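Florencia Retamal is a stormwater engineer with Jindska, a consultancy that looks after drainage and flood work for small councils. She grew up near a river that flooded most winters, though she says that had little to do with her choice of career. She started a surveying diploma, found she liked the fieldwork and didn't like the drafting, and moved across to civil engineering in her second year.

"There was one hydrology subject and it was at eight in the morning," she says. "Half the class dropped it. I thought it was the first thing I'd been taught that I could go outside and look at."

Her first job was checking culverts. For most of a year she drove between road crossings with a tape, a torch and a clipboard, writing down how much of each pipe was blocked and with what. She says it was mostly silt and branches, with the occasional shopping trolley. The work was dull in parts, but it taught her what a drainage plan leaves out.

"On the drawing it's a 900 pipe. On the ground it's a 900 pipe with a tree root in it and a neighbour who's built a retaining wall over the outlet. You have to design for the second one."

She joined Jindska after that and has spent most of her time since on the Plamdale catchment. Plamdale is a low-lying suburb built over what used to be a chain of swampy paddocks. Water comes down quickly from the newer streets on the hill and has nowhere to go when it reaches the bottom. The council had been told for years that it needed a bigger trunk drain. Retamal's team was asked to price that drain and to see what else might work.

What they settled on was a mix. The trunk drain is being duplicated for a short length near the railway, and the old oval has been lowered so that it can hold water for a few hours after a heavy storm. There are also 63 small raingardens along the kerbs in the upper streets. Each one takes runoff from the gutter, lets it soak through a sandy soil mix, and passes what is left into the existing pipes.

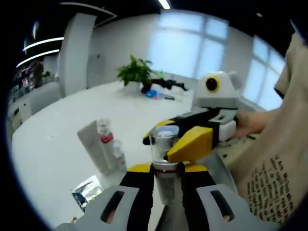
A clear cup with a silver-white lid, held upright.

The raingardens were the part residents had most to say about. Some people lost a parking space. Others were worried about mosquitoes, a question Retamal has now answered at every public meeting she has been to.

"They're meant to drain within a day. If there's still water in one after that, it's clogged and we want to hear about it. I give out the council's number and people do ring it."

Much of her week is still spent on testing. The soil mix has to let water through fast enough to be useful and slowly enough to catch sediment and some of the metals that wash off roads. Samples are taken from inlets and outlets after rain and sent to the lab at Husau for analysis. Retamal does a share of the collecting herself, with a graduate engineer, and says the hardest thing is being there at the right time.

"The first flush is the dirty water. If the storm hits at three in the morning, that's when you need the sample. We've put in automatic samplers at two sites, but they jam, so you end up going out anyway."

Her other current job is at Usman, a rural township with gravel roads and open drains. The budget there is much smaller. She is working with the road crew on reshaping the table drains and putting rock at the steeper sections to stop them scouring. A lot of it is done without formal drawings. She walks the road with the grader operator and they mark it up with paint.

"I've learned more from the grader operators than I'd like to put on my resumé. They know where the water sits. They've been bogged in it."

Asked what she would change about the way engineers are trained, Retamal says she would like to see more time spent on maintenance. Students are taught to size a basin and are rarely asked who will mow it, or how a truck will get in to clean it out. At Plamdale she asked the parks crew to look over the raingarden layout before it went to tender, and they had several of the kerb openings widened so that leaves could be cleared with an ordinary shovel.

She is also keen for more people to come into the field from trades and from surveying. Her advice to students is to get onto a site early, even if the job is holding the staff for someone else, and to keep a notebook. She has 20 of them on a shelf in her office and still goes back to the early ones for pipe levels.

The lowered oval at Plamdale is due to be handed back to the football club in July, once the turf has taken. Retamal will be there for the inspection, and then she is off to Usman for the next stretch of road.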